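Progress report: paid political posts in local elections
To: the Tralter program office
From: Valentina Daza, project lead
Sun 19 January

You asked for something shorter than the last report, which your office described as thorough. I have taken the hint.

Where we are

The grant pays for one question: when candidates for town and county seats buy reach on social networks, who sees the posts, and does the money follow the candidates who already had it? We said we would collect paid posts from 45 local races, code them by subject and tone, and compare spending against what each candidate declared. The collecting is finished. The coding is well along. The comparing has started, and has already ruined one weekend.

We now hold 1090 paid posts. The target in the proposal was 1000, a number we picked because it looked good in a table, so please don't read too much into our having passed it. A fair share are the same photo of the same candidate shaking the same hand, bought again every few days with a new first line. Our codebook now has a category for this.

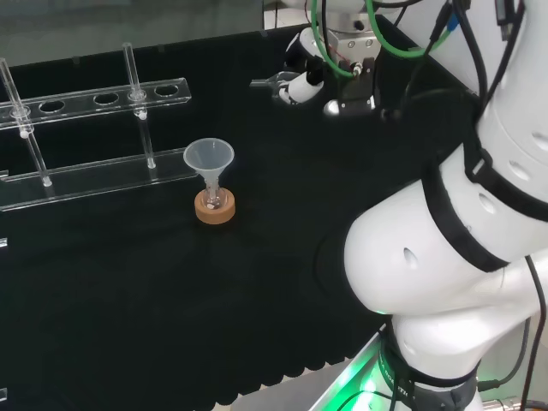

Funnel, flask and rack on the work table.

What went well

The Rernetti archive tool did what we bought it for. It saves each paid post with the sponsor line and the spending range shown at the time, and it keeps the earlier version when a campaign edits the text. Campaigns edit the text more than we expected. One school board candidate was for a new gym, then for a study of a new gym, then for "listening to families," all under the same post and the same budget.

Coder agreement on subject is good. On tone it was poor until June, when Bautista Ocampo rewrote the instructions and threw out the label "mildly negative," which every coder had been using to mean something different. Agreement went up right away. We have recoded the older batches to match.

What went less well

Spending figures come in ranges, and the ranges are wide. For a statewide race this is an annoyance. For a race where the whole budget would buy a used lawn mower, it leaves us unable to say whether a candidate spent almost nothing or quite a lot. We are asking campaigns for receipts. So far eight have sent them, and one sent a yard sign.

We also lost time to Zedero, the matching service that was supposed to link sponsor names to candidates. It handled the easy cases, which we could have done ourselves, and returned the hard ones marked "resolved" with the wrong candidate attached. We have stopped paying for it and are matching by hand. The refund request is pending, and I would not plan a budget around it.

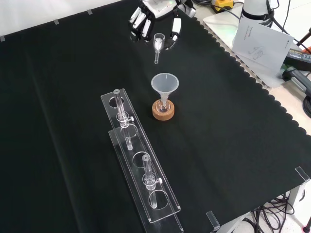

Bautista read a draft of this section and wrote back that I was letting the ranges take too much of the blame. His point is that the disclosure forms are no better: several candidates put online promotion under "printing," and one put it under "food." He wants the final report to say plainly that the two sources can't be reconciled for the smallest races, and to leave those races out of the spending chart. I agree with him on the first part. On the chart we are still arguing, by email, at length.

Money

We are under on software (see Zedero) and over on coder hours (also see Zedero). I would like to move what is left in the software line to coding. The form for this is attached, in the version of the form your office asked for after the previous version of the form.

Next

Finish the hand matching, then the second coding pass on the sponsor lines. The Nagano workshop has accepted our methods paper, so part of the spring goes to cutting it to their page limit. A draft of the findings will reach you in June. It will include a chart, with or without the smallest races.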